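Last updated: May 21, 2025

Pirard desk, light wood top, felt-type panel underneath. Had ours at Praltevthorpe for 3 months now. Paid almost 300 for it.

Top is good. Doesn't mark easily, wipes down fine. The metal tray underneath is the bit I'd pay for again – chargers go in it and stay put.

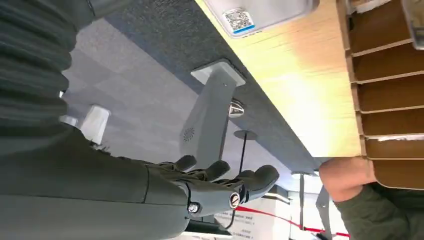
Panel does collect fluff off the carpet though. Hoover it. Instructions were hopeless, took me and Hutchins a whole afternoon and teh bolts come in one unlabelled bag.

Room for a laptop, cables and a cardboard organiser with elbow space left over. Purnik do a similar one for 200 but it wobbled in the shop.
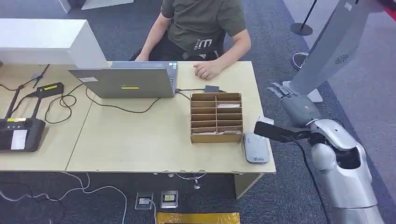
Laptop and cardboard organiser on the desk

Would buy again. Get someone else to build it – Alaric Kincaid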